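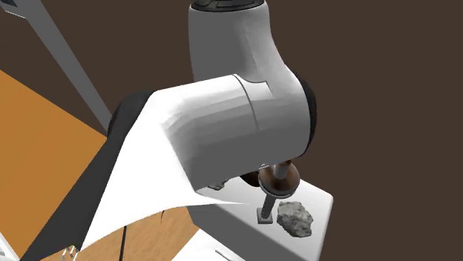
**gearlash** replied:

Drift in the held objects is a symptom. Fix the arm first. If the wrist can't hold a hover pose with the gripper closed on nothing, any friction number you put on the rocks is tuned against a moving target. Post your joint gains and the solver block from the cell file.

### wormdrive (original poster)

Gains are stock from the Skesex arm package, same stiffness on all 7 joints, damping at default. Solver block:

```
timestep_ms: 2
solver_iterations: 7
contact_offset: default
gravity_comp: off
self_collision: on
```

Scene is the Nimbridge bathroom set, loaded in Horkent. Arm base is fixed to the world. The task poses are all over the toilet tank. Fault as before: arm reaches the hover pose, settles, then the wrist sinks slowly until the fingers are into whatever is under them. When it touches the stand, the stand walks toward the end of the tank.

### gearlash

Gravity comp off with stock gains. That is the sag. The stock file assumes the controller adds the gravity term and the loader doesn't turn it on for you. Raising stiffness will hide it until you reach far out, then it comes back.

### halfnut

Disagree in part. I ran the same arm with gravity comp off for a long time and got a fixed offset. It did not creep. A proportional error settles. If the wrist keeps sinking after it has settled, something is updating the target. Check whether your script reads the measured joint positions back and sends them as the next command. That will ratchet the arm down a little each cycle.

### wormdrive

It does that. The hold step copies measured to target. I took it from the Pant sample scripts.

### gearlash

Then it's both. The offset comes from gravity, and the copy makes it accumulate. I still say turn comp on before anything else.

### halfnut

Order doesn't matter much as long as both get done. I would fix the script first so you can measure the offset before you remove it. Gives you something to compare against if it returns after an update.

### wormdrive

Did it in halfnut's order. Procedure, for whoever has the same cell:

1. Replace the hold step so it latches the last commanded target once, on entry.
2. Run the arm to hover over the tank and log joint error until it stops changing. Mine went flat, so the creep is gone. The shoulder had the largest error, elbow next.
3. Set `gravity_comp: on`, reload, repeat the log. Error is now down in the noise on every joint.
4. Reset the loose objects – rocks, stand, the lot – and bring the gripper down over the tank again with everything in place.

The arm part is good. The small objects are not. With nothing touching them the rocks still shiver on the tank.

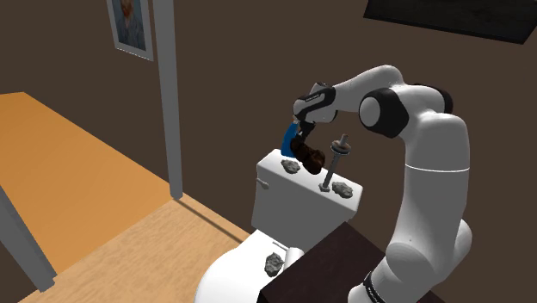
### gearlash

Rocks are a collision mesh problem. Look in the contact debug view and read the pair count.

### wormdrive

1728 pairs at rest. I assume that's high.

### gearlash

Very. They are loading as full triangle meshes, probably the render mesh reused. Give each rock a single convex hull. The jagged surface will look as if it floats a little in places, which doesn't matter for this task.

### flatbelt

It matters if you want to grasp them. A hull closes every hollow, and the fingers will land on a surface that isn't drawn. I'd use a convex decomposition with a low piece limit and put the saved time into solver iterations.

### gearlash

For a grasp study, yes. For shaking on a flat top, one hull is enough, and you can swap it later. Decomposed pieces that overlap can cause their own jitter in Horkent.

### flatbelt

Only if the margin is left at default. Shrink it.

### wormdrive

Tried both.

- Single hull: shiver gone, pair count down to 56. Fingers close a bit early on the larger hollows.
- Decomposition, default margin: still shivers.
- Decomposition, reduced margin, more iterations: quiet, but the step takes almost 2 times as long.

Keeping the hull for arm work and the decomposition in a separate cell file for grasp runs. The stand needed its own fix. Its foot is small and the center of mass was being computed from the disc at the top, so I set mass and inertia by hand.

### halfnut

Did you also check that self collision excludes adjacent links? The black joint covers overlap the shells in some versions of that package, and the solver will push on them forever. Looks like a gain problem when you plot it.

### wormdrive

Adjacent pairs were already excluded. The wrist and gripper mount were not. Excluded now, and the last bit of buzz on the wrist joint went with it. The file header says changed 2020-06-12. If yours is older, check that pair by hand.

### flatbelt

Mine is from October and has the same gap. I'll test reduced margin with the stock iteration count on the decomposed rocks and post the step times.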